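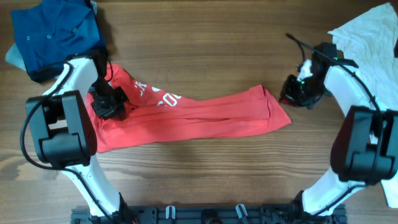

第184期

2024年11月18日

换季的时候总有人给我转文章,题目都差不多:怎么处理旧衣服才环保。今年转来的那几篇我全看了,看完觉得有些话还是得写下来,哪怕写得不中听。

先说店里的旧衣回收箱。Vitinis从去年开始在门口摆了一只,半人高,白底绿字,拿一袋旧衣服去,店员给你一张抵用券,满四百减四十。我去过两回。第一回我老老实实问店员,这些衣服收走以后去哪儿,她说总部统一处理。我问怎么处理,她说分类。我问分完类呢,她指了指箱子上的绿字让我自己看。绿字写的是“让每一件衣服重获新生”。

我没有为难她的意思,她一个月拿多少工资我心里有数,犯不着替公司回答这种问题。可是公司自己也没回答。我去翻了他们的网站,有一页专门讲回收,配了许多树叶,文字分三段,第一段讲地球,第二段讲承诺,第三段讲券怎么用。三段里面,只有第三段是具体的:有效期三十天,不与其他优惠叠加,特价商品除外。

一个项目哪一部分写得最细,大概就能看出来它最上心的是哪一部分。我是这么看的,你可以不同意。

第二回去,是因为家里实在堆不下了。抵用券我也用了,买了一件衬衫。所以严格算起来,我送走一袋旧的,添了一件新的,柜子空出一点,钱包也空出一点。那件衬衫穿了没几回,领子开始起毛,现在挂在最里面。要是没有那张券,我不会买它。写到这里有点恼火,主要是对自己。

再说“再生面料”。今年吊牌上印这四个字的衣服特别多。我在商场里一件一件翻过去,有写“含再生纤维”的,有写“采用再生工艺”的,还有一件写着“再生灵感系列”。灵感也能再生,我算是长见识了。含多少?有的写了,有的没写。写了的里面,有一件小字注明“仅指缝线”。我把那块吊牌拍下来发给朋友,她回我:至少人家写了。也对。

面料这件事我不懂行,不敢乱讲。我只知道一件棉涤混纺的衣服,要把棉和涤重新分开很费事,费事就要花钱,花钱就得有人出。出钱的人是谁,我在任何一块吊牌上都没找到。

然后是整理衣柜的各种法子。我有一阵子迷这个,下过一个叫Cukon的软件,让你把每一件衣服拍照录进去,标颜色、季节、购入价格、穿着次数,过一段时间给你出一份报告。录入花了我两个晚上。报告出来,说我的衣服总共值多少多少钱,其中闲置的那部分是1,526元,建议我“优化结构”。点进去,优化结构的办法是买几件它推荐的基础款,说这样能把闲置的衣服“盘活”。

我把软件删了。删之前它还问我是否确定,说我的衣橱会想念我。

也得说句公道话,录入的过程不是全无用处。把衣服一件件拿出来摊在床上的时候,我才晓得自己有多少件黑色的长袖。买的时候每一件都觉得跟上一件不同,领口高一点,袖子宽一点,摊开来一看全是一样的。只是这个发现不需要软件,有张床就行。

收纳用品我更不信。Frerichs那种带拉链的布箱子,广告里一只能装下一个冬天。我买了两只,装是装下了,拉链也拉上了,塞进床底之后再也没打开过。第二年冬天要穿羊毛衫,忘了在哪一只里,嫌麻烦,又去买了一件。收纳盒最大的本事是让人以为东西已经处理完了。它们在床底,占着原来那么大的地方,只不过换了个看不见的角落。

T恤尤其难办。大衣贵,扔的时候知道心疼;袜子破了就是破了,没什么好犹豫。T恤夹在中间。公司发的,跑步发的,旅游买的,别人送的,印着各种字,穿出门嫌幼稚,扔了又觉得还好好的。我有一件红色的,胸前一行白字,洗得字都有点裂了,搬了三次家都跟着我。别问我留着干什么。网上说旧T恤可以剪成抹布,可以编成地垫,可以做成购物袋。我试过剪抹布,剪出来的边会卷,擦桌子掉线头,最后还是去超市买了抹布。编地垫那个教程我看了一半,要先把衣服剪成连续不断的长条,我剪断了,就停在那里。

购物袋没试。家里已经有一抽屉购物袋了,全是买东西送的。

说到洗,又是一门玄学。Jurkel有一款护色洗衣液,瓶子上说深色衣物洗四十次不褪色。我洗了多少次没有记,反正红的那件该掉色还是掉色,还把一条浅灰的毛巾带成了粉的。评论区里有人说一定是我水温太高,有人说是我没有翻面洗,有人说得先用盐水泡。照这个标准,要同时满足水温、翻面、盐水、单独洗、阴干这一长串条件,那我用肥皂恐怕也行。凡是失败了都怪使用者、成功了都算产品的东西,我一概多留一个心眼。

捐衣服这件事我写得谨慎一点,怕误伤。小区里那种铁皮箱子,箱身上的电话我打过,响到自动挂断。后来换了一家要自己寄的,运费自付,寄之前要填表,表上写明只收冬装,要洗净,不收内衣,不收有破损的,不收印有单位名称的。填到最后一条,我那一堆T恤去掉了一大半。起初有点不高兴,觉得白给还挑。想了一晚上,又觉得这家靠谱,敢说不要什么的地方,多半真的知道自己要什么。最后寄了7件,都是外套和毛衣,收到一条短信说已签收,后面的事就不清楚了。我没有追问,这回是我自己懒。

有读者上次留言问,那你说到底该怎么办。我真没有好办法。我对所有自称有好办法的人都不太放心,轮到自己也一样。目前在做的有这么几样,说出来供你挑毛病:

旧衣服穿到不能穿为止,在家穿,领子松了也穿。丑一点,反正猫没有意见。

抵用券不拿。店员递过来也不拿,拿了就会去用,这一点我对自己的了解已经足够深。

看见喜欢的衣服,先回家把同颜色的翻出来看一遍。这招一半时候管用,另一半时候我会说服自己那两件根本不是一个颜色。

床底那两只布箱子打算一月份打开。说是打算,是因为去年也这么打算过。

还有一件小事没想明白,写在这里,懂的人可以告诉我。现在的衣服为什么越来越薄?我拿十年前买的一件白T恤跟今年买的比,对着灯一照,今年那件能看见我的手指头,价钱倒是贵了。店家的说法是轻盈透气。我妈的说法是偷工减料。两种说法都没有证据,要我选,我暂时站在我妈那边。她把那件新的拿去洗了,晾出来短了一截,现在归她当睡衣。

下一期本来想写羽绒服的充绒量,资料查到一半,发现光是“蓬松度”这个词各家的讲法就不一样,还得再看看。手里有旧吊牌的朋友可以拍给我,字越小的越好。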